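### 4.3 Late stops at the conveyor

Of 600 picks in the Kirkton trials, 87 ended in a protective stop. Most came with the hand near the belt rail (Figure 4a).
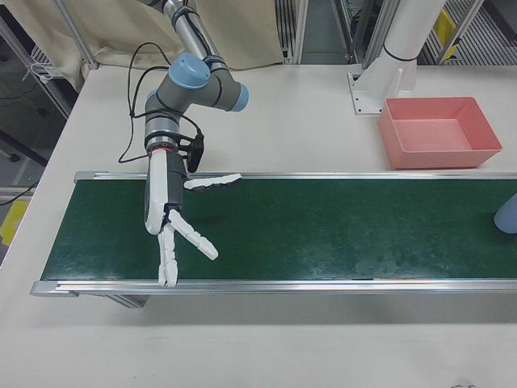
The logs put 12 of these stops in a group of their own. The stop signal was sent on time, but the fingers kept closing for up to 8 ms – longer than the Zastari controller allows. We traced the delay to a buffer in the hand driver. 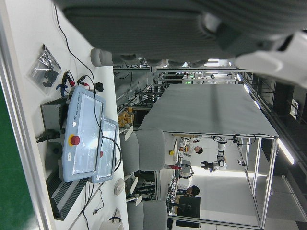 A reviewer from Lulico asked whether the buffer alone could explain the delay, and suggested that cable strain at the wrist be ruled out first. We repeated the runs with a new cable and the delay remained.

**Figure 4.** (a) Hand over the belt. (b, c) Views from the wrist, with teach pendants on the bench.

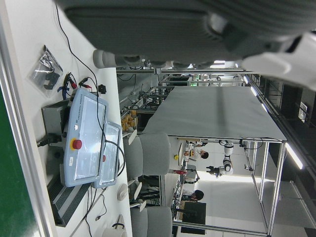 ### 4.4 Changes to the stop logic

The driver now clears its buffer before it handles a stop.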